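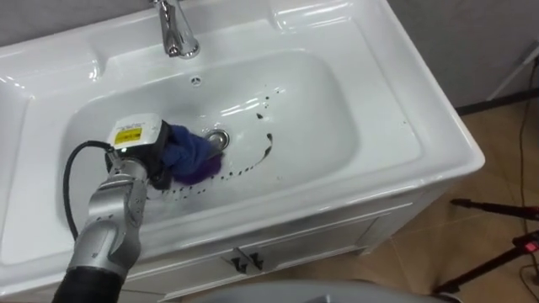
By Sharada Arumugam
5 February 2019

Home | News | What's On | Letters | Contact

If you have ever stood over a bathroom basin with a damp cloth in your hand and wondered whether you were going about it the right way (and I suspect a good many of us have), then the Lostport household mornings may be just the thing for you. They are back at the Naneck rooms after the winter break, and they have begun with the humble washbasin, which gets used more than almost anything else in the house and is thanked for it very little!

The basin chosen for the opening session is a handsome white ceramic one with a chrome tap at the back and a white cabinet underneath, the sort you might find in any number of homes between here and Basa. It has a wide flat rim, lovely for putting things down on and just as good at gathering soap, toothpaste and whatever came off somebody's gardening gloves.
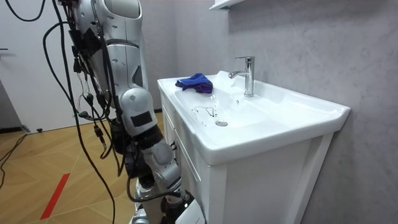

Paavo Rantala, who leads the mornings, likes to begin with the parts people forget. The back ledge comes high on his list, along with the little overflow hole below the tap, where a cloth wrapped over one finger will do more good than any amount of spraying. He asks everyone to clear the rim completely before they start, soap dish and all, and to leave the tap until the end so that it can be buffed up with a dry corner of the cloth.

Then there is the bowl itself, and the question of dark spots and smears, which set off the liveliest talk of the morning. Paavo is a great believer in a soft cloth, folded and then folded again, so that there is always a clean face to turn to. He works in towards the drain and keeps the pressure light, going over a stubborn mark twice before he thinks of reaching for anything stronger.

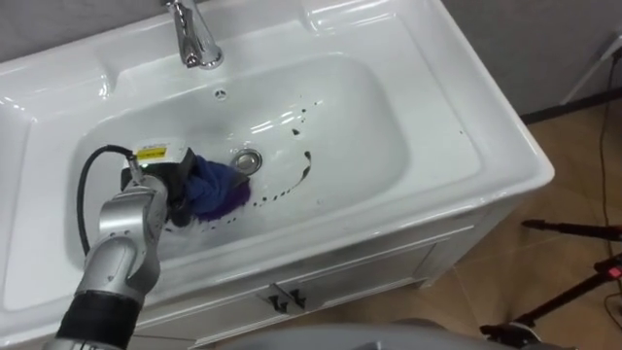 Cheema wondered whether all that folding was worth the bother, having always rinsed the bowl first and wiped it afterwards, and said that a good swill of warm water carries most of the dirt away before the cloth need come into it at all. Several heads nodded at this, and Paavo was quite happy to agree that a rinse does no harm, so long as you go back for the greyish smudges that like to linger towards the front of the bowl.

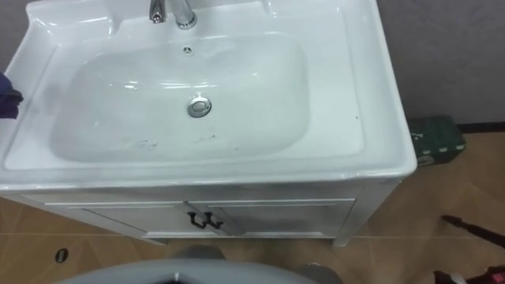

The cabinet gets its turn as well, and rightly so, for raised edging round a door panel will hold on to dust for months if you let it. A barely damp cloth is enough, run along the edging and round the handles, with a quick look down at the plinth while you are bending that way in any case.

The next session moves on to kitchen sinks, and the mornings carry on until August. Entry is £2, with tea included, and you are very welcome to bring a cloth of your own if you have a favourite.

Last updated: 5.40 pm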